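3.2 Hot drinks and the timing of breaks

The survey in Birkville asked office staff to keep a drinks diary for 20 working days. Each entry gave the time, the type of drink, where it was made, and where it was drunk. We left out water, as the pilot in Wondau had shown that people stop recording it after the first few days. Coffee and tea were entered separately, and decaffeinated drinks were marked with a letter D. Herbal tea was counted as tea. Soup from a cup was entered by a few people and was removed before analysis.

Most diaries show two clear peaks, one in the hour after arrival and one in the middle of the afternoon. The first peak is narrow. People who start at 8 in the morning tend to make a drink before they sit down, and many of them wrote that they did not think of this as a break at all. The afternoon peak is wider and lower. It also varies more from one person to the next, and it moves later on days with long meetings.

The type of cup was recorded only once, at the start of the study, using a short form. Answers fell into three groups: a personal mug kept at the desk, a shared mug from the kitchen, and a paper cup from outside the building. Staff with a personal mug took shorter breaks on average but took them more often. We can't say from the diaries whether the mug has anything to do with this. Senior staff were more likely to keep one, and senior staff also had more control over their time. Figure 3 shows a plain white mug of the general kind most often kept in shared kitchens.

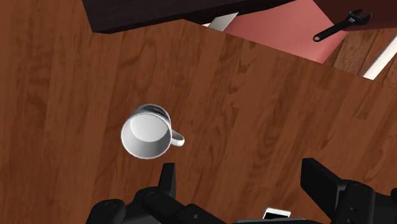
Figure 3. White ceramic mug with a single handle, on a wooden surface.

Location turned out to be a better guide to break length than the type of drink. Drinks taken in the kitchen or in a hallway were linked to longer breaks, and nearly all of these involved talking to someone from another team. Drinks taken back to the desk were linked to very short breaks, often only as long as it takes to boil water. This agrees with the pattern in the Wondau pilot, although the kitchens there were smaller and had no seats.

The Resteston site needs a separate note. Its kitchen was closed for repairs during September, and staff used a vending machine on the floor below. Diary entries for that month show fewer drinks and longer gaps between them. When the kitchen opened again the number of drinks went back to its earlier level, but the morning peak stayed later than before – people seem to have gotten used to starting work first. We kept the Resteston diaries in the main results and repeated each test without them. The direction of the findings did not change.

Sugar and milk were left as free text, which was a mistake. Entries such as "usual" or "same as before" could not be coded, and we dropped the question. A later version of the diary, based on the Bhatt scale for habitual intake, uses fixed choices and takes less time to fill in. We would suggest it for any repeat of this work.

Two limits apply to this section. The diaries depend on memory, and entries made at the end of the day tend to be rounded to the nearest half hour. Also, staff who worked from home were told to skip those days, so the results describe office days only. Breaks at home are likely to follow a different pattern – there is no line for the kettle and often no one to talk to – and they are taken up in Section 4.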